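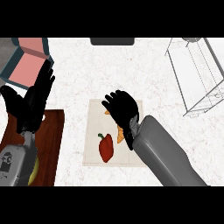

Jan 4, 2021

First day back, and the kitchen cell didn't start. I'd left it in what I thought was a good state before the break: config saved, both arms parked, a note to myself in the top of the launch file saying "fine, leave alone." It was not fine. The right arm loaded, the left arm loaded, and then the hands came up with every finger joint at zero and no controller attached.

Spent the morning on that. Ganotard had pushed an update over the holiday and the physics package went along with it. The release note says "improved handling of coupled joints." I've learned to read "improved" as "different." The thumb is the only finger where we couple two joints by hand, and the new parser throws out the whole hand if it doesn't like one of them. It doesn't say so. It prints a warning 671 lines up in the log, in the same gray as everything else, and carries on.

Rolled back the physics package, pinned the version, wrote the version number on a sticky note as well. Hands came up after that. I would like to know why pinning wasn't done in November when I asked for it. I went back through my notes and what I wrote then was "agreed to pin," with no sign of who agreed or to what.

After lunch, the thing I'd meant to do all day, the hand offset on the right arm. Tilitz keeps sending us hand models with the mounting flange where they think it should be. On the real cell at Skenirby we measured it with a proper gauge and it's 3 mm off the drawing. Their answer last time was that 3 mm is inside tolerance. Inside tolerance for what? With the fingers flat over a slice of orange vegetable on the mat, 3 mm is most of the slice. You either close on it or you press it into the mat, and the simulator will happily report both as contact.

So I put our measured number in and ran the hover check again. Right hand low over the mat, left hand up and out of the way, pepper left uncovered beside the fingers so there's something in view to judge by. It looks right. I don't trust "looks right" from straight overhead. A hand can be well above the thing and look as if it's lying on it, and I got caught that way last spring and lost two days to it. Read the fingertip heights off the joint state instead and wrote them in the book. They agree with the gauge numbers on four fingers. The thumb is still high. I suspect the coupling again and I've left it for tomorrow.

Things I changed today, so I can find them again:

- physics package back to the pinned version
- right flange offset, measured value in place of the Tilitz one
- left arm park pose raised, it was dragging the forearm over the cutting board on the way out
- log warnings for missing controllers turned into errors (should have been like that from the start)

And things I did not change, though I was asked to:

- the speed limit on the wrists. The mail says the cell is "too slow to be useful." It's slow because the hands are heavy and the wrists are thin, and every time somebody raises the limit I get oscillation at the end of the move and then a ticket about the oscillation.
- the countertop texture. There's a theory that the marble veins confuse the vision part. Maybe. I'd want to see one failure that happens on marble and doesn't happen on plain white before I spend an afternoon on it.

Ran the overnight batch by hand for the first 200 resets to see if the new park pose holds. It does, mostly. Twice the left hand came back and its fingers ended up inside the pink container. Through the wall of it, no collision reported. So either the container has no collision shape or it has one somewhere else. My money is on somewhere else. Whoever built that asset seems to have scaled the visible part and not the other part, and I found the same mistake on the wire rack last fall. I moved the container's collision box by eye, ran it again, and it bumped this time, which is what you want a hand and a box to do. I'll do it with numbers tomorrow.

The full batch is set for 2,000. Last time it was also set for 2,000 and I came in to find 1,659 done and the rest missing, no error, the process simply gone. The report on that run called it a success. I've asked what the word means there and am still waiting. This time I've set it to write the count after every reset, so at least I'll know where it dies. I fully expect it to die. Memory creeps up with each reset and I'm fairly sure it's the rack, all those thin wires as separate bodies, but "fairly sure" is the sort of thing I complain about in other people's reports.

Mail from Tilitz at the end of the day. They have a calibration tool in beta that would "remove the need for manual measurement." I've now had two of those from them. The first one needed a manual measurement to start it. I said I'd look at it once it can give me my 3 mm without being told, and I was more polite about it than that.

One thing I'll give the setup, grudgingly - resetting it is quick. On the real bench at Skenirby, checking a flange means locking out the arm, getting the hand off, cleaning the face, four bolts, torque, hand back on, home it, check it again, and then somebody has moved the cart and you can't reach the stop button without stretching. All of that for one number. Today I tried six values in the time it takes to find the torque wrench. Whether the sixth is any good on the real arm is another matter, and I can't get bench time until next week.

Tomorrow: thumb coupling first, before mail. Then container collision shape, properly. Then see what's left of the batch. Back up the config before touching anything, and take that stupid "leave alone" note out of the launch file.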